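Household Studies | Working Papers
9 min read

3. Shared kitchens and the placing of dishes

3.1 Setting and method

The study was carried out in two apartment buildings managed by the same housing cooperative. The larger one, Koivisto, was built as student housing and later turned into small flats with a shared kitchen on each floor. The other, Gotov, has shared kitchens on the lower floors only. We asked residents to keep a short written diary of where they put dishes after a meal and where they found them the next time they needed them. Diaries ran from the start of November until the heating bills went out, a date the residents themselves tended to use as a marker.

In total 184 residents returned a diary that could be used. Entries varied a great deal in length. Some people wrote a single line per meal, and a few wrote most of a page. We coded some 4000 entries by hand. Emil Ruchti and Amber Desmet each coded the full set, and Gavin Morrison settled the cases where they did not agree. Most disagreements were over the word "away," which residents used both for a closed cupboard and for any spot that was out of the sink.

3.2 Open containers as storage

The coding scheme began with four places: sink, rack, cupboard and table. A fifth was added after the first week of coding, when it became clear that many residents kept dishes in open containers of one kind or another and did not think of these as any of the four. Baskets, trays and shallow boxes all fall under this heading. Figure 1 shows a white plastic basket with perforated walls.
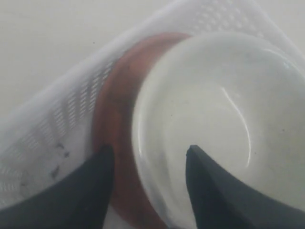
STORAGE AND SHARED SPACE

Residents who used open containers gave two main accounts of them. The first was about ownership. A basket marks out a set of dishes as belonging to one person without a label or a lock. One Koivisto resident wrote that her bowls had "stopped wandering" once they had a basket of their own. The second account was about carrying. People whose rooms were far from the kitchen moved everything in one trip, and the container then stayed on the table or on the floor by the door until the next meal.

These two uses did not mix well. Dishes kept in a basket for ownership stayed in the kitchen and were borrowed less often than dishes in the cupboard. Dishes kept in a basket for carrying were often missing from the kitchen for days — and it was these that came up most in complaints at floor meetings. Andri Aebischer, who sat in on the meetings at Gotov, noted that the complaints were nearly always about mugs and small bowls. Plates were hardly mentioned.

3.3 The table between meals

A related question is what happens to the table when no one is eating. In the diaries it served as a holding area. Things were put there on the way to somewhere else and then stayed. Snacks were a common case: a bag left out was treated as open to all in Koivisto and as private in Gotov, although neither building had a written rule. New residents learned this by making a mistake, and several diaries record one.
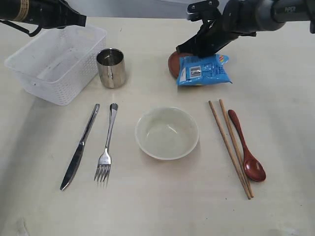

Did residents who left things on the table see this as untidy?

Most did not. They called the table untidy only when there was no room left to sit down and eat, and a few objected to crumbs but not to objects.

This finding is in line with what Cyrill Eder reported from his earlier interviews at Koivisto, where people judged the kitchen by the state of the sink and paid little attention to other surfaces. Our diaries add that the judgment shifts with the time of day. Items on the table at 8 in the morning were rarely remarked on. The same items at 6 in the evening, when several people wanted to cook, drew comments and in some entries were moved to the windowsill by someone else.

Moving another person's dishes was the act residents wrote about with most care. Many explained at length why they had done it, and some noted that they had put everything back in the same order afterward. We coded these entries separately, and they are taken up in Section 4 together with the notes from the floor meetings.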